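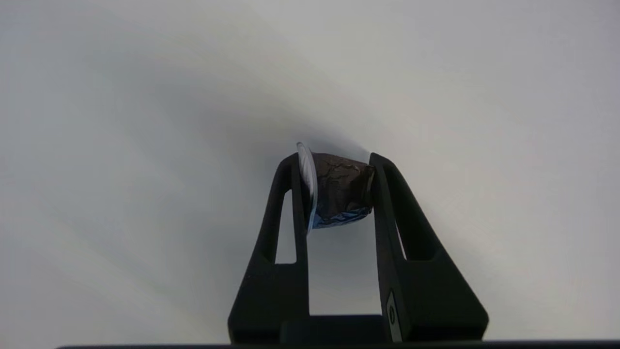
*A small wrapped item of the size under discussion, against a pale background.*

**Brumgate shoppers doubt the case for single-serve wrapping**

07/06/2019 — Household storage firm Nidimus today publishes the results of a survey on small wrapped foods, and they make awkward reading for anyone selling them as the tidy choice.

The firm put its questions to 2569 adults in and around Brumgate in April. Of those, 1121 said they buy single portions at least once a week. Only 106 said the wrapping had ever helped them keep a cupboard or fridge in better order.

"We have been told for years that small packs save space," said Tülin Dağdelen, who ran the survey for Nidimus. "I would like to see the kitchen where that happens. Mine has a shelf of little pots that roll to the back and stay there."

Makers often say that single portions cut waste. Nidimus is not convinced. Its survey did not weigh any food, and the firm makes no claim either way, but it notes that few people asked could say what became of the portions they forgot.

Nidimus sells shelf trays, so it has an interest in the matter. It says its own Tierney tray, which has seven sections, will not cure a habit of buying too much — and the box will say so.

The Tierney tray goes on sale at the Unex homeware shop in Brumgate this summer. The full list of survey questions, including two that the firm now thinks were badly worded, can be had on request from the Nidimus press desk.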